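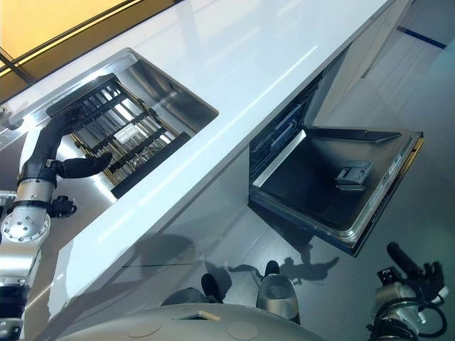 README Files Item list Changes Discussions

Jilero: kitchen put-away notes

Jilero is a collection of short written notes on the stretch of kitchen between the sink and the cupboards: the dishwasher, the drying rack, the bit of counter over them, and all the stuff that passes through on its way back to a shelf. Each note covers one household habit or one awkward item, in plain words, with enough detail that you could walk into that kitchen and put the colander where it goes.

Last updated 5/21/23. This release has 179 notes from 17 kitchens, plus an item list with 62 names in it. I'm so pleased with how the item list came out this time! It used to be a mess of "bowl," "bowl (big)," "bigger bowl" and "the salad one," and now you can sort by it.

What's in the folder

notes.csv is the main file, one note per row.
items.csv has the item names and their other spellings.
steps.csv breaks the notes into single steps, 1000 rows on the dot. (That was luck. The last batch landed on it and I had to go make a cup of tea.)
kitchens.csv gives a line or two on each kitchen: which side of the sink the dishwasher is on, how far the door comes down into the walkway, whether there's a drying rack and where it lives.
old/ holds the February release, untouched, for anyone with scripts that still point at it.

Columns in notes.csv

note_id: a short code, kitchen first, then a running number.
kitchen: matches kitchens.csv.
item: matches items.csv. Empty if the note is about the whole load.
zone: one of sink, rack, dishwasher_top, dishwasher_bottom, cutlery, counter, cupboard, drawer.
direction: in or out. Loading is in, unloading is out.
text: the note itself, spelling tidied, wording left alone.
wet: y, n or unsure. It means the person writing expected the item to come out still wet.
follow_up: anything that has to happen later, such as "turn over after ten minutes" or "towel first."

The wet column is my favorite thing in here and I'd love to see someone do something with it. So much of unloading is really about water! Mugs with a deep foot carry a puddle on their upturned bottoms, and if you pull out the top rack and lift the mugs first, the puddle goes straight down onto the dry plates below. People who wrote a lot of notes nearly all mention it, and nearly all of them unload the bottom rack first. A few are fiercely the other way around, and their notes are in here too.

How the zones work

A zone is where the item is when the note starts. A glass moving from the top rack to a cupboard is dishwasher_top with direction out. A pan that goes from the counter to the bottom rack is counter with direction in. We went back and forth on whether a drying rack placed inside the sink should count as sink or as rack, and settled on rack. The item is resting on the rack, the water happens to fall into the basin, and the person reaching for it is thinking "rack." If you used the February release, check this one, as those rows were sink before.

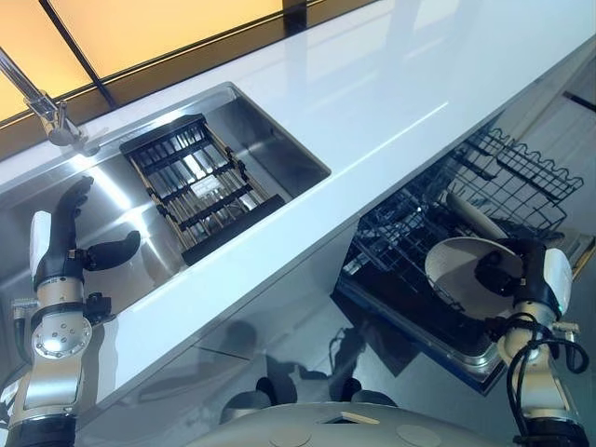 Dishwasher open with its racks pulled out; drying rack in the sink.

That arrangement, with the dishwasher to the right of the sink and its door down, comes up a lot in the notes, and it has its own little set of customs. Scrape over the basin, turn, load. Going the other way, anything that comes out with water in it can be tipped over the sink and parked on the drying rack while you see to the rest. It's a lovely short trip. The trouble is the open door, which takes over the floor right where you'd want to stand to reach the cupboard behind it. Search the text for "shin" and you'll find some strong feelings.

Things people put on the drying rack instead of the shelf

Plastic tubs lead by a mile. Lids too, the kind with a groove, and water bottles, funnels, whisks, the inner part of a salad spinner. Anything light enough to flip over during the wash ends up full of gray water and wants a second drain. Slatted racks are good for boards and trays stood on edge, a bit hopeless for small lids, which lie flat across the bars or slip down between them. One kitchen lays a folded dishcloth over one end for the little pieces, and after typing up that note I started doing it at home.

Sources

The first notes came out of a handover sheet at Gravness, a shared house where new people kept asking where things went. The sheet had been taped inside a cupboard door and was written over in several colors of pen. The next big batch came from the El Khatib cooking classes, where the kitchen gets reset between sessions and the notes are brisk and wonderful ("ladles hang, spoons do not"). The rest were sent in through a form by households around Promesham.

Contributors agreed to have their notes shared. Names, street names and one very funny remark about a landlord were taken out. If you spot anything that points to a person, open an issue and I'll pull the row that day.

Known problems

Cutlery is thin. Most people wrote something like "cutlery goes in the drawer" and left it there, so if you're interested in whether forks are sorted in the basket or afterward, you'll be disappointed for now.

The word "tray" means at least three different things: the cutlery tray in the drawer, a baking tray, and in one kitchen the whole top rack. The item list sorts out the first two. The third is flagged in kitchens.csv.

Pans are split by name and it isn't tidy. Skillet and frying pan are merged, saucepan and pot are merged, wok is on its own, and "the heavy one" is mapped by guesswork in a couple of kitchens.

There's a lean toward kitchens where somebody cares a great deal about this. People with no opinion on bowl stacking don't send notes about bowl stacking. Please keep that in mind before you say anything about households in general.

A sample of the text column

"Top rack out all the way before touching anything. It catches if you leave it halfway."
"Wooden spoons never go in. If one did go in, dry it standing up in the jar, handle down."
"Plates from the back forward, otherwise your sleeve gets wet."
"Leave the tubs on the rack overnight. Put them away damp and the cupboard smells."
"Check the soap door dropped open. If it's still shut the load isn't clean." 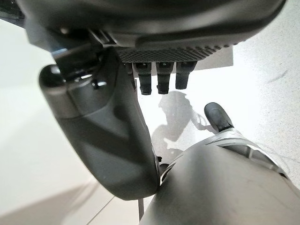

Do I need a dishwasher in my kitchen to add notes?

Hand-wash kitchens are very welcome. Use sink, rack and counter for the zones, leave the dishwasher ones alone, and write "hand wash" in the kitchen line so people can filter for it. We have fewer of these than I'd like and they tend to be full of good detail about drying order.

Adding your own

Copy template.csv, fill in as many rows as you can stand, and send it through the form or open a pull request. One item per note if possible. Write it the way you'd say it to a guest who offered to help, the real way, including the grumpy parts. Please don't clean it up! Half the value is in phrases like "the cupboard that sticks" or "push with your hip."

If your item isn't in items.csv, use whatever you call it and add a few words in the comment field: size, what it's for, whether it stacks. I'll either match it to an existing name or give it a new one.

Next up

A proper pass on cutlery. A field for things stored inside other things (colanders in pots, tubs in tubs). Possibly a split of the counter zone into the part right beside the sink and everywhere else, if people think it would help; there's a thread open in Discussions.

License

CC BY 4.0 for the notes and lists. Credit "Jilero kitchen put-away notes" and include the release date, as the zone labels have already changed once and probably will again.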